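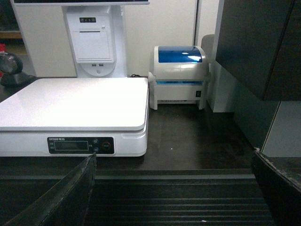 Figure 3. Electronic scale and label printer.

4.2 Mobility and Colorbinding on the 61-Cell Board

The Skarklow rules are played on a regular hexagon with five cells to a side, giving 61 cells in all. Each player starts with seven pieces: one King, two Runners, two Lancers, and two Hoppers. There are no Pawns. The Runner slides through cell edges in any of six directions. The Lancer slides along the six hex diagonals, which pass between two adjacent cells to the cell beyond. The Hopper makes the standard hexagonal knight's leap, to the nearest cells that neither slider could reach in one move on an empty board.

As on every hexagonal board, the cells divide into three color classes, and a Lancer never leaves the class on which it starts. The classes are not of equal size here. The class containing the center cell has 19 members, and the other two have 21 each. The starting array places both Lancers of a side off the center class, one on each of the larger classes. It follows that a cell of the center class can never be attacked by a Lancer under the basic rules, and a King standing on such a cell is exposed only to Runners, Hoppers, and the opposing King's control of adjacent cells.

The Hopper changes class with every leap. From the center cell it has twelve moves on an empty board. From a corner cell it has four. The drop is steep compared with that of the Runner, which keeps three of its six directions in a corner, and it accounts for much of the low value that players assign to a Hopper placed near the edge. Mobility counts taken over the whole board understate this effect. An average over all cells gives equal weight to the outer ring, and the outer ring holds 24 of the 61 cells.

Three remedies for the Lancer's weakness were considered. The first, a third Lancer on the center class, was rejected on grounds of space, as the back rows are already crowded and the added piece blocks both Runners for several moves. The second lets a Lancer make a single non-capturing step through a cell edge, once per game. This was workable but required players to remember which Lancers had used the step, and the state cannot be recovered from the position alone. The third is the Nunthorpe rule, under which a Lancer may step one cell through an edge, without capturing, whenever it stands on the outer ring. The rule needs no memory, and it leaves the Lancer's behavior in the interior unchanged.

The Nunthorpe rule has one side effect that was not intended. A Lancer that moves along the edge of the board can change class repeatedly, so that a lone Lancer and King can avoid some of the positions in which they would otherwise be forced to give ground. Endings of King and Runner against King and Lancer become longer as a result. Whether they also become drawn in general has not been settled, and the tables needed to settle the matter are left for later work.

4.3 Test Games

Both rule sets were played through with Rernstead, a general alpha-beta program written for the earlier part of this project. The evaluation function used material and mobility only, with the same piece values in both sets. The search depth was fixed. A total of 236 games were played, divided equally between the basic rules and the Nunthorpe rule, and the first four moves of each game were drawn at random from a list of openings that lost no material. Games with no capture for 50 consecutive moves by each side were scored as drawn.

Draws were less common under the Nunthorpe rule in the middlegame and more common once each side was reduced to two pieces. The two trends work against each other, and the overall draw rate is therefore a poor summary. The advantage of moving first was present in both sets. It was smaller when the opening included an early exchange of Runners.

The program's preference for keeping Hoppers near the center was strong enough to distort some games. In 10 of them a Hopper was kept on or next to the center cell after it had ceased to threaten anything, while the opposing King crossed the board unopposed. Erasto Nyanda suggested replacing raw mobility with a count of safe moves, that is, moves to cells not attacked by a piece of lower value. The change was made after the test series had closed and is not reflected in the results given here.

Moves are recorded in Odukoya notation, with files lettered from the left corner and ranks counted upward along each file. Class changes by a Lancer are marked with a trailing apostrophe. The mark is redundant, but it makes game records easier to check by hand.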